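Osinano's kitchen project reaches 594 practice runs

It has been a busy May for the small crew at Osinano, who passed a milestone this month that they've been quietly working towards all through the autumn (and yes, there was cake). Their simulated kitchen, known around the office as Morsy, now has 594 recorded runs in its collection, every one of them steered from start to finish by a person sitting at a desk with a pair of hand controllers.

For anyone who missed our earlier piece, the idea is a pretty simple one, even if the work behind it isn't. Osinano wants a computer program to learn everyday kitchen jobs by studying how people do them. Instead of writing out every movement by hand, the team has people drive two robot arms around a kitchen that exists only on a screen, picking things up and putting them down again, and the program learns from the recordings afterwards. The more varied the examples, the better its chances when it meets a kitchen laid out a bit differently.

"People expect it to look like a video game, and then they sit down and find out how hard it is to pick up a sponge," said Karim Abou Zeid, who looks after the recording sessions and has trained most of the operators himself. "You get your first good one after a while and you want to ring your mum."

Each run is kept from several viewpoints at once, including close-up views near the grippers, so that the program has more than one way of judging where things are.

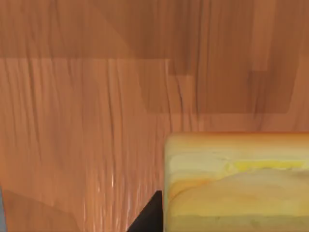
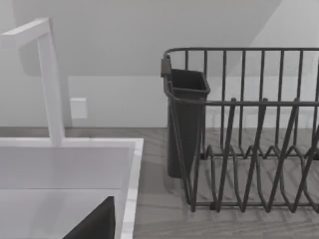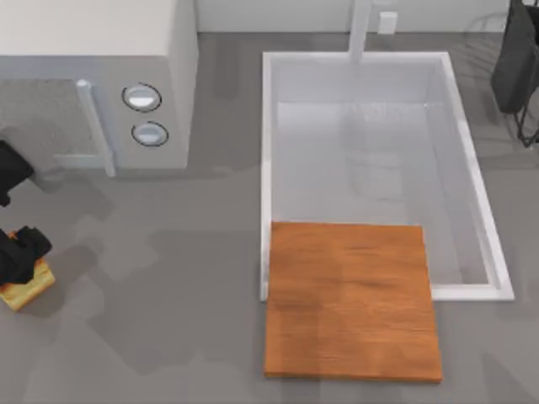
The simulated kitchen, from three viewpoints.

The current group of operators numbers seven, most of them part-timers who fit their shifts around study or other jobs. A session usually starts at 9 in the morning with a few warm-up tries that aren't kept, and then it's on to the real thing, with a good long break in the middle because the concentration does wear you out. Karim says he can often tell who was driving just by watching the arms move. Some people are slow and careful, others swoop in and then fiddle about at the last moment, and he's happy to have both styles in the mix.

Not every attempt makes the cut. A run is checked by a second person before it goes in, and roughly 300 have been set aside so far for one reason or another, from dropped items to an operator simply changing their mind halfway along. Those are being stored in a separate folder, as the team at Heltia, who are helping with the learning side of things, would like to see whether the clumsy tries can be put to use as well. Karim is keen on that idea, and admits that a fair number of them are his own.

The next stage will move the same tasks into new layouts, with different benchtops, colours and lighting, using a scene-building tool called Skiter that the team has been putting together over the past year. The target for the finished collection is 2071 runs, a number that came out of the budget and has since been written up on the office whiteboard in very large figures.

Osinano will be taking on a few more operators to help get there. No background in robotics is needed, and full training is given over the first couple of weeks. Anyone who'd like to have a go at the controls before putting their name down is welcome to ask at the front desk for a trial session, and afternoons are generally the quietest.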